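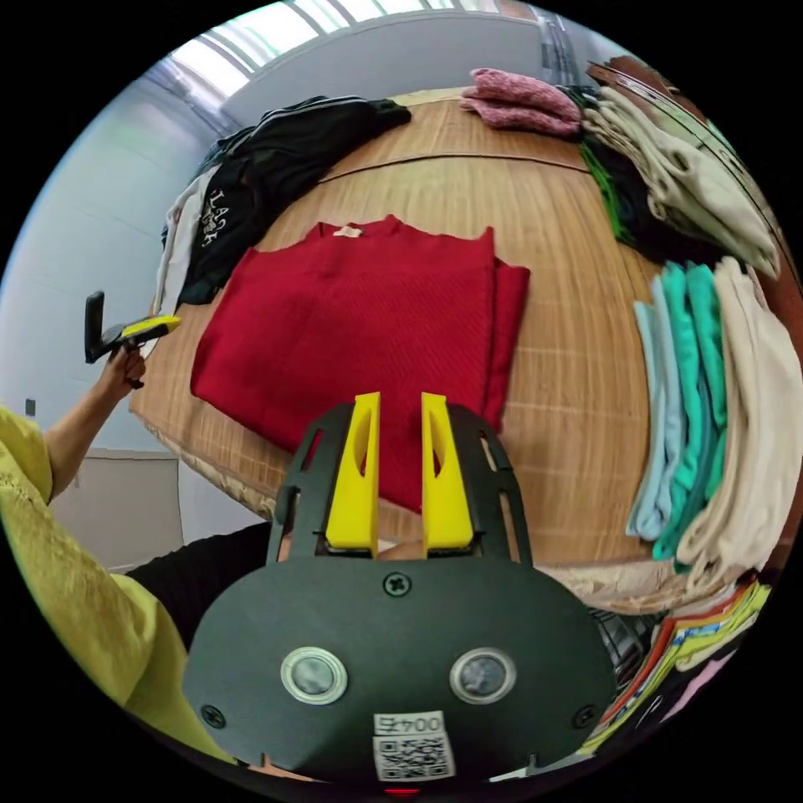
服たたみのデータ収集。手持ちグリッパーと赤いニット。

Huremura 進捗報告
2018年7月1日
Poltitz ご担当 Thibault Royer 様
Wundell 学習チーム Abdelilah Kamel

Royerさん、こんにちは。前回の報告が2月だったので、だいぶ間があいてしまいました。すみません! その間ずっと服をたたんでいました、と書くと冗談みたいですが、わりと文字どおりの話です。今回もいつもの調子で、うまくいっているところと困っているところを混ぜて書きます。堅い様式の会計報告は別便で出しているので、こちらは読み物だと思ってください。

まず数字から。採用できた実演は772本になりました。ここでいう「採用」は、録れた本数のことではなくて、再生して確認して、左右の手の動きがちゃんと対応していて、学習に回してよいと判断したものだけです。2月の時点では採用の基準そのものがふらふらしていて、同じ録画をMizanurさんが通してTsung-hanさんが落とす、ということがよくありました。いまは基準を紙一枚にまとめて、二人とも同じ紙を見ています。それでも意見が割れる録画はあって、そういうものは「保留」の箱に入れてあります。保留の箱はけっこう育っています……。

服の種類は40点を超えました。ニット、Tシャツ、薄手の上着、子ども用のもの、それから襟のあるシャツを少し。最初の計画ではTシャツだけを徹底的にやることになっていたのを覚えていらっしゃると思います。あれは春のうちに変えました。Tシャツだけで学習させたモデルは、見た目にはとてもきれいにたたむのに、ニットを置いたとたんに何をしていいかわからなくなって、端のあたりで指を開いたり閉じたりし続けるんです(見ているとちょっとかわいそうになります)。それで、早いうちから素材を混ぜるほうに切り替えました。事前にご相談すべきだったかもしれませんが、予算の範囲内でしたし、結果を見ていただくのが早いと思って進めました。

集め方は前と同じで、実演する人が両手にグリッパーを一つずつ持ち、それで服をたたみます。指でつまめば一瞬のことを、わざわざ道具越しにやるので、慣れるまではみんな笑ってしまうくらい下手です。私も下手でした。コツは、手首で何とかしようとしないで肘から動くこと。これはAnel Mabasoさんが見つけて、新しく来た人には必ず最初に教えてくれています。Anelさんに習った人とそうでない人では、初日の採用率がはっきり違います。数字で出せるほどきちんと比べてはいないので、ここは私の実感ということで。

で、ニットです。今回いちばん時間を使ったのがニットでした。織物のシャツと違って、引っぱると伸びるし、離すと戻るし、しかも戻りきらない。実演する人は無意識に、つまむ前に軽く押さえて落ち着かせたり、折ったあとで端をなでたりします。ところが最初の手順書には「つまむ、運ぶ、離す」しか書いていなかったので、真面目な人ほどその余計なひと手間を省いてくれてしまって、結果として、仕上がりがどこかゆがんだお手本ばかり集まりました。手順書を書いたのは私なので、これは完全に私の責任です。いまは「普段の自分のやり方でどうぞ、ただし道具は置かないで」とだけ書いてあります。手順書が短くなって、録画はよくなりました。

開始姿勢もいじりました。以前は服をきれいに広げた状態から始めるのが基本で、これだとモデルが「きれいに広がった服」しか知らないまま育ちます。実際の部屋では、服は斜めだったり、袖が下敷きになっていたり、裏返しだったりしますよね。そこで、半分くらいは広げるところから実演してもらうことにしました。

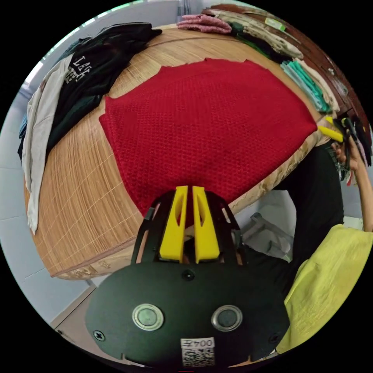 広げる動作は、たたむ動作よりずっとばらつきます。人によっては裾を持って一度ふわっと浮かせるし、別の人は端から少しずつ引いて整えます。ふわっと浮かせるやり方は見ていて気持ちがいいのですが、グリッパーでやると布が指から抜けることが多くて、成功した録画だけ残すと、失敗しかけてうまく立て直した例まで捨ててしまうことになります。ここはチームの中でだいぶ議論しました。Tsung-hanさんは、立て直しの例こそ欲しいという意見。Mizanurさんは、長くて散らかった録画が増えると学習が不安定になるので別に分けたいという意見です。今のところは、同じデータの中に残したうえで、つかみ直しがあった録画に印を付けるという形に落ち着いています。印を付けておけば、あとで入れたり抜いたりして比べられますから。

置き場所についても少し。最初は毎回おなじ場所で録っていましたが、背景の模様や明るさをモデルが覚えてしまって、場所を変えるとがくっと悪くなりました。今は、台の種類や敷いてあるものが違う場所を使い、まわりにほかの衣類を置いたままでも録っています。片づけてから始めるほうが人間としては気分がいいんですけどね。ほかの服があると、モデルは「どれをたたむのか」から考えないといけないので、そこで間違えることがまだあります。たたむべき服をほったらかして、隣の山に手を伸ばすんです。色が近い服が並んでいると特に出やすいので、次の期はわざと似た色どうしの組み合わせを増やすつもりです。

道具の話。グリッパーそのものは丈夫で、落としてもけろっとしています。困ったのは指先のほうで、毛足の長いニットを続けて扱うと細かい繊維が付いて、すべりやすくなります。これに気づくまでにずいぶんかかりました。同じ人の録画なのに午後になると取り落としが増えるので、てっきり疲れのせいだと思って休憩を増やしたりしていたんです。拭いたら直りました。休憩はそのまま増やしてあります(好評なので)。それから、左右のグリッパーの時刻合わせ。ときどきずれる現象があって、再生すると右手が先に折って左手があとから追いかけるような、妙な録画になります。Ifansの新しい版に入れ替えてからはまだ見ていませんが、原因がわかって直ったわけではないので、録り始めに指を同時に閉じる動作を必ず入れてもらって、そこで確かめています。

IfansはTsung-hanさんが書いている確認用の画面です。前回のデモでは左右の映像を別々の窓で見ていただきましたが、今は並べて再生できて、つまんだ瞬間と離した瞬間に目印が出ます。これがあるのとないのとでは確認の速さが大違いで、以前は確認が録画にまったく追いつかず、未確認のものが山になっていました。調子のいい日は50本を一日で見られるようになりました。とはいえ、それだけ見ると夕方には目がしょぼしょぼしますし、判断も甘くなるので、一日の上限もその本数に決めました。

学習のほうの途中経過です。ここはまだ胸を張れません。Tシャツは、開始姿勢が多少乱れていても最後まで行くことが増えました。ニットは、最初の折りまではいいんです。問題はその次で、重なって厚くなったところをつまむとき、上の一枚だけを持ち上げてしまいます。人間なら指先の感触で「あ、一枚しか持ってないな」と気づくところですが、モデルは映像と指の開き具合しか知りません。Mizanurさんが、指の開き具合の記録をもう少し細かく使えば枚数の見当がつくのではないかと試しています。うまくいくかどうかは、次の報告までお待ちください。襟付きのシャツは、正直まだ手を付けたとは言えない段階です。集めてはありますが、学習には入れていません。

人の面では、実演をお願いする人がようやく安定してきました。春先は毎回のように顔ぶれが変わって、教えては終わり、教えては終わりでした。今は同じ人に続けて来てもらえていて、その分、たたみ方の癖も人ごとに見えてきています。袖を先に内側へ入れる人と、縦に半分にしてから袖を折る人。どちらも仕上がりは似ているのに途中がまったく違うので、モデルが両方の中間のような動きをして、どっちつかずになることがあります。やり方を統一してしまえば楽になるのですが、それだと「いろんな人の手から学ぶ」というHuremuraの最初の話から離れてしまう気がして、私は残したい派です。Royerさんのお考えも聞いてみたいところです。

次の期にやりたいことを書いておきます。似た色の服を並べた録画を増やすこと。厚みのあるところをつまみ直す実演を、そこだけ短く切り出して集めること。保留の箱を空にすること(がんばります)。それと、たたんだ服を山に重ねるところまで続けて録ること。いまは一枚たたんだら終わりにしていますが、使う側からすれば、たたんだ服がそこに置きっぱなしでは困りますよね。重ねる動作は、ずれると下の服まで崩れるので、ちょっと怖いけれど楽しみでもあります。

お願いも2つあります。ひとつは服の購入費のことで、費目の中で少し動かしてもよいかどうか。保管用の棚の分が余りそうなので、それをニットと厚手の服に回せると助かります。夏のうちに厚手の服を探すのはなかなか大変で、今ある分は同僚の家から借りてきたものもだいぶ混じっています。返す約束の時期もあるので、できれば早めにお返事いただけるとうれしいです。もうひとつはデータの公開範囲です。以前の打ち合わせで、映像に写る人の顔や部屋の様子をどう扱うかを宿題にしたままになっていました。こちらで案を作り始めていて、実演する人からもらう同意書の文面も直しているところです。案がまとまったらAnelさんから直接お送りしますので、そちらの法務の方にも見ていただけますか。

それから、前にご質問のあった「一本録るのにどのくらい時間がかかるのか」ですが、服と人によって差が大きすぎて、平均を出してもあまり意味がない気がしています。素材別に分けた表を作りかけています。広げるところから始めた録画と、広がった状態から始めた録画も分けないといけないので、もう少し時間をください。

見学はいつでも歓迎です。来ていただけるなら、ぜひグリッパーを持って一枚たたんでみてください。ニットがおすすめです。

Abdelilah Kamel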